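Drendside's robot budget is in, and we're buying two arms

27 Feb 2020

Well, we finally have a number! I sat in on the equipment meeting at Drendside, and Sanne Meijer got her two arms from Londau approved, plus five spare grippers – she had asked for more, of course.
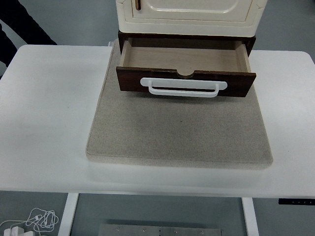
The part I liked best is that the training plan got its own line this time. Jummai Mohammed wants 100 practice runs per task logged before anyone talks about a second order, and Garba Oyewole has moved delivery to November so the wiring can be paid for first. 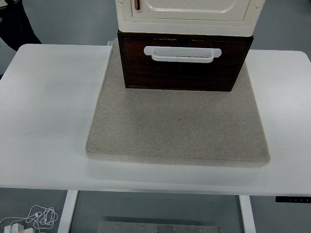 Furniture nearly fell off the list, and I'm glad it didn't. Mayu Koyama argued for more height-adjustable desks (the kind with the little black control strip under the front edge) and a few more felt-like pads to set things on. She got the desks. The pads are waiting on a quote from Edet.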